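Ermelinda Aguiar keeps the equipment budget for Osstead in a spreadsheet with 307 rows, and she will tell you which ones hurt.

"The arm was the cheap part," she says. "Then came the cables, the mounts, the spare fingers. We spent $1,321 on brackets. Brackets!"

Her shortlist in June was down to Zunow and Tronico. Zunow quoted 16 weeks for delivery, which she translates as "a season, maybe two." Tronico was faster and wanted a service contract "longer than my lease."

She went with Tronico and put the wrist camera on its own line. Should other shops do that? "Put everything on its own line. Lines are free."

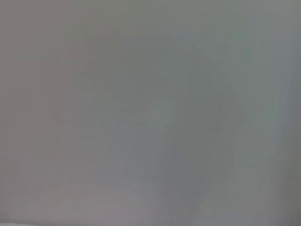 Ruairí Ní Chonaill would have bought used and kept the difference for repairs, and told her so before the order went in. Aguiar wrote that down too, in row 308, cost to be determined.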